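Putatine Practice Keyboard: a review
Manolis Moschos, 14/02/2023

I bought the Putatine to play quietly after dinner. My family calls this progress.

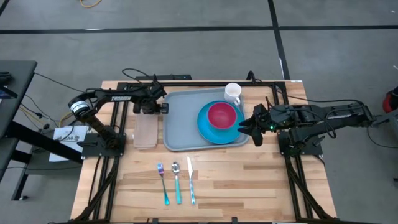 Sound

The piano voice is warm down low and turns to spoons around the top octave. Arby's cheaper model does strings better, but its pedal squeaks.
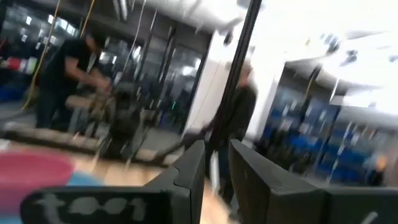
Key action is where the money went. Soft playing stays soft, and repeated notes don't stick. The finish is matte black, as flat and dark as that gripper finger with the smeared lettering, and it shows every thumbprint I own.

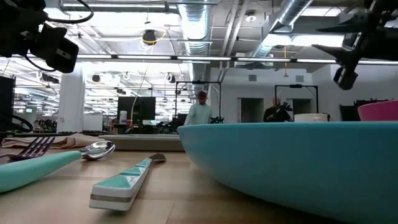
Annoyances

There are 431 voices and I use 2. Saving one takes four button presses and a short prayer. 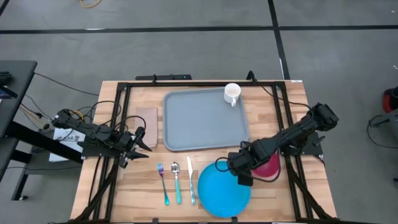

Mug, tray and cutlery on the wooden tabletop.

At $659 I'm keeping it. The neighbors haven't been consulted.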